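Home | News | Events | Repairs | Join

Secondhand microwaves to get a bench check before sale

Jan 27, 2023

The Hamura reuse store in Lemside will check every donated microwave oven on a bench before it goes on the shelf, starting in March. Until now the store has sold ovens as they came in, with a three-day return slip taped to the door.

Returns were the problem. The store sold 200 microwaves last year, and 16 came back. Most had a door that did not close right or a turntable that dragged. A few were missing the glass plate, and the buyer had not noticed until getting home.

The new check takes about 5 minutes per oven and is done on a plain white table near the back counter. It begins with the door, opened all the way and closed again several times. The person checking looks at the latch slots, the hinge side and the seal, then moves on to the floor of the oven, where the roller ring and the center coupler need to be in place.

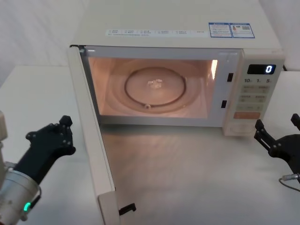 Ovens that arrive without a plate will be held for two weeks while the store looks for a match in its bin of spares. Donors are asked to tape the plate inside the oven or wrap it separately and write the model number on the paper. Loose plates with no oven are welcome too, as long as they are not chipped.

After the door and the floor come the controls. Display, buttons and knob all get tried, and a cup of water is heated for one minute with the plate in. No oven is run empty. If the water stays cold, the oven goes to Procházka Recycling, which picks up from the loading dock every other week.

The store will not open the casing on any microwave. Ovens with a cracked window, rust inside or a damaged cord are turned away at the door.

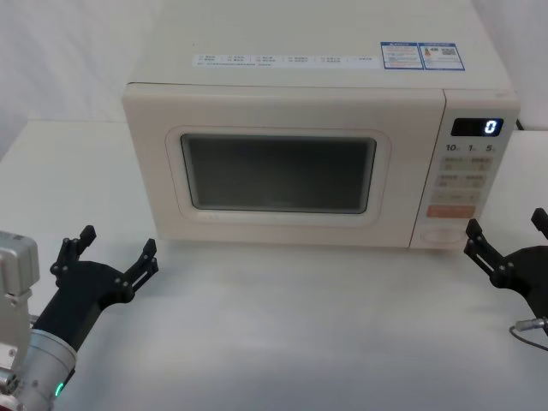
One shopper, asked about the change last week, said a longer return period would have been simpler, and that a minute with a cup of water does not show how an oven will behave after a month of dinners. The store says it will keep the three-day slip in place and look at the returns again in the fall.

Prices stay the same. Each oven that passes gets a green tag with the date of the check and the initials of whoever did it.

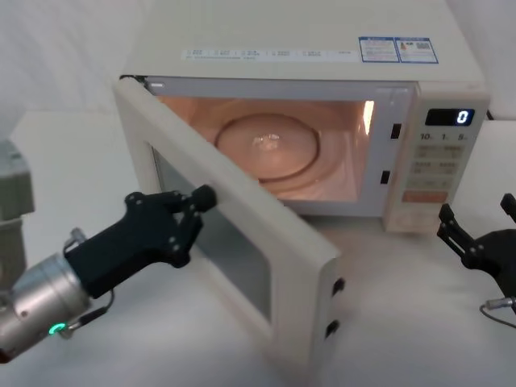 Cleaning is part of the job as well. The walls and floor are wiped down with warm water and dish soap, and the ring is lifted out and washed in the sink. Donors can save the store time by doing this at home before dropping an oven off.

Microwaves are accepted at the Kesgate entrance during regular store hours. Please carry them in and do not leave them outside overnight.

Recent items
Toaster and kettle shelf moves to the front aisle
What we can and can't take: large appliances
Kesgate entrance ramp open again
Winter coat rack nearly empty, donations needed

Contact the store | © 2023 Hamura Reuse | Back to top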